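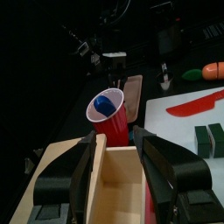

Play Table Fills Up Again at Skurbridge

12/08/2023 — The Oshima toy library in Skurbridge has its play table back, and anyone who has missed it since July will be glad to hear there are 38 toys and odds and ends to borrow, from plain wooden boxes to party cups and pretend vegetables. Everything can go home with you for 10 days, and you are very welcome to sit and play a while first.

The little wooden pieces seem to be the ones people ask after most, and we do understand it — there is something so pleasing about a box with a drawer, especially when you are four and have a secret to keep.
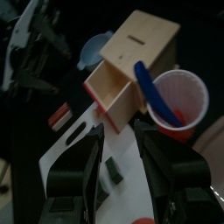 Slotted box with its drawer open, and a white cup beside it.

Cups are handy for all sorts of pretend cooking, so we have kept plenty out with the spoons and such. More than 70 families signed up over the fall, and we hope to see every one of them!
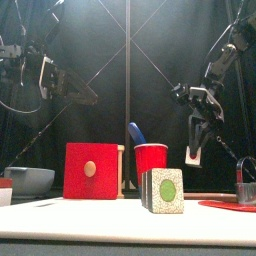
COMMUNITY NEWS

Blocks, cups and wooden bits all share the one white table, and children may mix them however they please. Donations from Brillthorpe and Susterness are still being sorted, and the pretend food came first, a carrot with its green top among it. 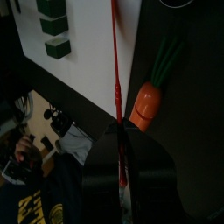 Tomomi Takeda would like to see more vegetables join the carrot, and says a soup with only one thing in it gets dull by the third bowl. Doors open at 10 and close at 7.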